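Tiered display

A tiered display is an arrangement of goods on two or more levels, with each level set higher and further back than the one in front. It is used in shops, markets, canteens, museums and home kitchens. The form is sometimes called a step display, stepped riser or bleacher display, the last of these mainly in North America.

History

Stepped shelving was common in greengrocers and chemists' shops well before self-service retailing. Early versions were built from timber crates covered with cloth or paper, and were taken down at closing time. The market hall at Drerthorpe kept permanent sloping benches for its fruit stalls, divided by low rails so that each grower's produce stayed separate.

Self-service changed the purpose of the display. Goods that had once been handed over a counter now had to be recognised and reached by the customer, and labels took over much of the work that the shopkeeper had done. The shopfitter Osvaldo Sales, writing in the trade bulletin Batista, argued that the height of each step should be set by the label of the item in front and not by the item's full height. His rule is still repeated in fitting manuals, although many shops ignore it.

Construction

Most small risers have two or three levels. Timber, wire, powder-coated steel and clear acrylic are the usual materials. Acrylic is favoured for counters because it does not hide the lower part of the goods behind it, but it scratches easily and should be cleaned with a soft cloth and mild soap. Wire is cheaper and lets air move around fresh produce.

Larger units are made in sections. The Rindico pattern, a steel stand sold to grocers and bottle shops, is 1,100 millimetres wide and has a front lip to stop stock sliding forward. Each step rises 50 millimetres, which suits jars and tins but is too shallow for tall bottles.

Bottled drinks are normally placed with the same product in straight rows, one row to each level. Narrow bottles need a flat, stable base, and heavier stock is kept on the bottom level.

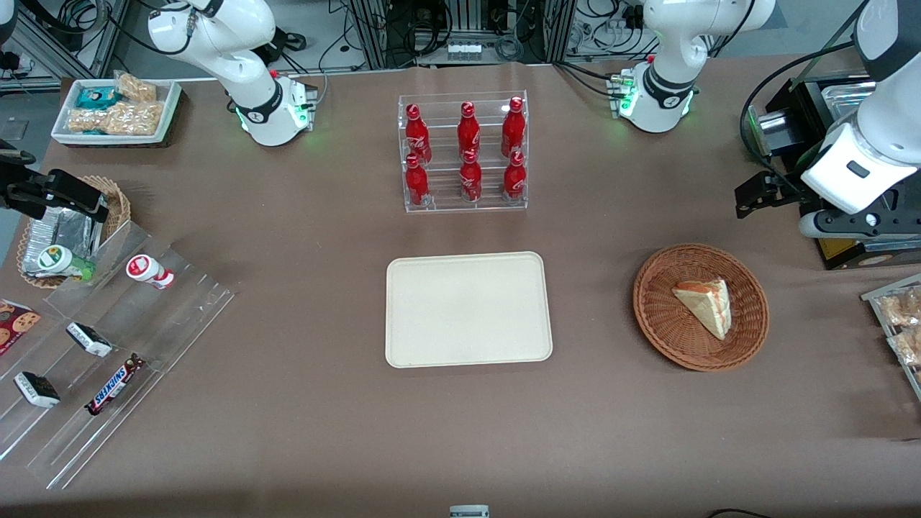 Use outside retail

Museums use stepped plinths for ceramics, medals and other small objects. The collection at Uvutholm shows its glassware this way, with the oldest pieces at the rear and a single case label along the front edge. Choirs and school photographers use the same principle with people — the taller members stand behind on benches.

In the home, short risers are sold for spice jars and tinned food. They make the back row of a deep cupboard visible, at the cost of some headroom under the shelf above.

See also

Gondola shelving
Plinth
Shopfitting

Last updated: April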